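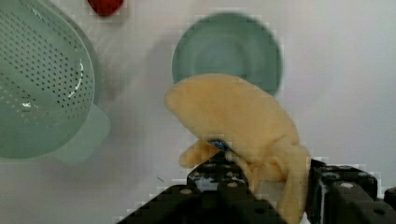

Gemma Tindall wants to know whether a food mill is worth cupboard space when you already own a stick blender, and says hers has been doing soup, jam and baby food for years without complaint. It's a fair question and I asked it myself in July, when I had more tomatoes than sense and a blender that turned every one of them into pink froth.

I've now had the Kitholm food mill for one full tomato season and most of the apple one, and I love it. I'm going to try to be useful about why.

If you've never used one, it's a bowl with a sieve for a floor and a crank in the middle. You turn the crank, a slanted blade squashes whatever is in the bowl through the holes, and the skins and pips stay behind. The Kitholm comes with three discs (fine, medium, and one they call "rustic"), has fold-out feet that sit over a pan, and measures 239 mm across the top. Measure your biggest pan before you buy! Mine fits with a finger's width to spare, but my sister's stockpot is too wide and the feet drop straight in.

Tomatoes first. I halve them, cook them down for twenty minutes with nothing but salt, and ladle them in on the medium disc. The first big batch gave me 1,785 g of sauce, smooth but with a bit of body, and properly red. A blender whips air in and breaks up the seeds, and you can taste the seeds — a sort of bitter edge I'd always blamed on the tomatoes. What was left in the mill weighed 60 g, dry little curls of skin and hardly any flesh on them. I was so pleased with that I made my husband come and look at it. 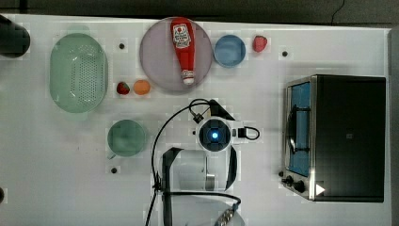

Apples are even better, because you don't peel them. Quarter, stew, crank. I didn't core them either after the first go. Bramleys go through the medium disc in no time and the skins give the sauce a faint blush if you've mixed in a few red ones. Quinces were harder work and I had to stop twice to scrape, though the paste I made afterwards was the best I've done.

Then mash. I know people have strong feelings about ricers, and I was a ricer person for years, but you can load the mill with far more potato and you aren't squeezing until your knuckles go white. Fine disc, floury potatoes, hot milk and butter stirred in at the end. It comes out like a cloud (a very buttery one).

Soft fruit is the one place I'd say go carefully. The fine disc catches most raspberry pips but lets a few by, so if you want a truly clear coulis you'll be finishing it through a sieve anyway. Blackberries were fine. Strawberries I wouldn't bother with, they're so easy to crush with a fork.
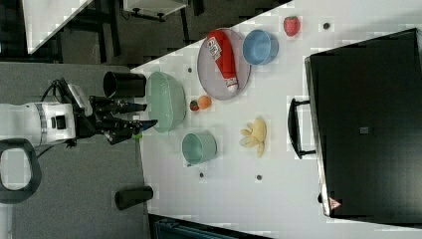
Washing up is where these things usually end up in the back of the cupboard, so I paid attention. The Kitholm comes apart in three moves: press the bar, lift the crank, tip out the disc. Rinse it straight away and a brush does the job. Leave it overnight with potato on it and you will be there with a cocktail stick, as I was, in my dressing gown, cross. The bowl and discs can go in the dishwasher, but the knob on the crank is better kept out.

Grumbles? The spring is stiff when new. The discs have no markings, so I still hold two of them up to the window to tell fine from medium. And it squeaks a bit on cold mornings until you've given it a few turns.

I also borrowed the Siltitz from Somtochukwu Bako for a weekend to compare. It's lighter and cheaper, and it makes perfectly good apple sauce, but it has only 2 discs and the feet slid about on my enamel pan. If you'll use it twice a year for apples, buy that one and be happy. For anyone with a greenhouse or a generous neighbour, I'd find the extra for the Kitholm.

Gemma, keep the blender for soup with cream in it. Get yours out for the rest, and do try it on boiled chestnuts when they're in — fine disc, a splash of milk, spoonful of sugar. I'm doing mine on Sunday.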